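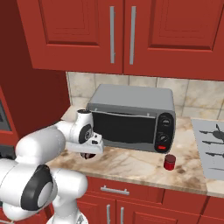 Toaster oven on a marble worktop.

Cooking > Small Kitchens > How-to > Slow-roasted tomatoes in a small oven

Print this page | E-mail this to a friend

Slow-roasted tomatoes in a small oven

I make these from the moment the first decent tomatoes turn up until well after everyone else has gone over to soup, and I still get a bit excited every time I open the door and that smell comes out. If you've only ever had the leathery ones from a jar, please try this! They come out soft in the middle, dark and chewy at the edges, and so sweet that my sister picks them off the tray before they've had a chance to cool.

You don't need a big oven. A full-sized one is a waste for a single tray, and a small countertop oven does the job beautifully – I'd go as far as to say it does it better, once you've learned how yours behaves.

What you need

1,000 g ripe plum tomatoes (this fills two small trays, so halve it if you only have the one)
3 tablespoons olive oil
1 level teaspoon fine salt
half a teaspoon sugar, only if the tomatoes are dull
4 cloves of garlic, left in their skins
a few sprigs of thyme
baking paper

Plum tomatoes are the ones to go for because they have more flesh and less juice. Round salad tomatoes will work, they just shrink to almost nothing. Cherry tomatoes are lovely and quick and I've put some notes on them further down.

Getting the tomatoes ready

Wash them and dry them properly on a tea towel. Cut each one in half lengthways, top to bottom, and nick out the hard bit at the stalk end with the tip of the knife. I used to scoop out the seeds as well, and then Gráinne Cronin, who taught me most of what I know about preserving, watched me do it and asked why I was throwing away the best part. She was right. Leave them in. The jelly round the seeds has masses of flavour and it dries down to something almost like jam.

Lay the halves cut side up on baking paper, close together but not overlapping. Sprinkle over the salt and leave them to stand for twenty minutes while you do something else. Little beads of water will come up on the surface. Blot these off gently with kitchen paper, then drizzle over the oil and tuck the garlic and thyme in between.

Setting the oven

Heat it to 120°C. If your oven has a fan you can switch off, switch it off for the first hour, then put it back on. If it only has marks for low, medium and high, use low and keep an eye on things.

Small ovens run hot. Mine reads 120 and was sitting at nearly 150 when I first checked it with a cheap oven thermometer, which explained several sad trays of black crisps. Buy a thermometer if you can! It hangs off the shelf and will tell you more in ten minutes than the manual does in forty pages.

Put the shelf in the lowest slot that still leaves a gap above the bottom element. The top element is the one that burns things, so you want the tray as far from it as you can get. If the edges are colouring too quickly, lay a loose sheet of foil over the top with the shiny side up or down, whichever you like (I've tried both and can't tell any difference).

Roasting

Slide the tray in and leave it for an hour. Then turn it round, back to front, and open the door for a few seconds to let the steam out. Do the same again every forty minutes or so. Small ovens hold on to damp air, and if you never let it out the tomatoes stew in their own juice and go pale and watery.

Allow three hours in all for medium plum tomatoes. Start looking closely after two and a half. You want them shrunk to a bit over half their size, wrinkled round the rim, with the middles still slightly squashy when you press them with a finger. Big ones can take four hours. I often put a tray in after lunch and it's ready by the time I want to think about supper.

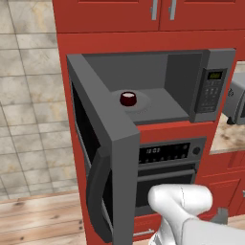
When they're done, turn the oven off, prop the door open a crack with a wooden spoon and let them cool where they are. They firm up a lot as they cool, so take them out of the heat a little sooner than you think you should.

If you're using cherry tomatoes, cut them in half the same way and skip the salting and blotting. They need an hour and a half at most. Turn the tray after forty minutes and don't wander off to the garden, as I did last summer.

Keeping them

Pack the cooled tomatoes into a clean lidded tub with the garlic squeezed out of its skins and any oil from the paper. They'll keep in the fridge for 2 to 3 days. Please don't store them at room temperature under oil, however pretty the jars look in shops. Home-roasted tomatoes with garlic under oil can make you very ill, and the shop ones are made differently.

For longer keeping, freeze them. Open-freeze the halves on a tray first so they don't clump, then tip them into a bag. You can take out three or four at a time and they thaw in the pan. I've used them six months on and they were still gorgeous.

What to do with them

On toast with soft cheese, obviously. Chopped through warm lentils with a spoonful of vinegar. Stirred into scrambled eggs right at the end. Colm Egan from the allotments blends his with a tin of white beans and calls it pâté, and I was rude about that until I tasted it – now I make it nearly every week.

My own favourite is the laziest. Cook some pasta, keep back a cupful of the water, throw in eight or nine tomato halves with all their garlic and mash them about with a fork over a low heat until they break down into a sauce. Loosen it with the pasta water. Lots of black pepper, and Parmesan if you have it.

The oily baking paper is worth a wipe round with a piece of bread too, before it goes in the bin.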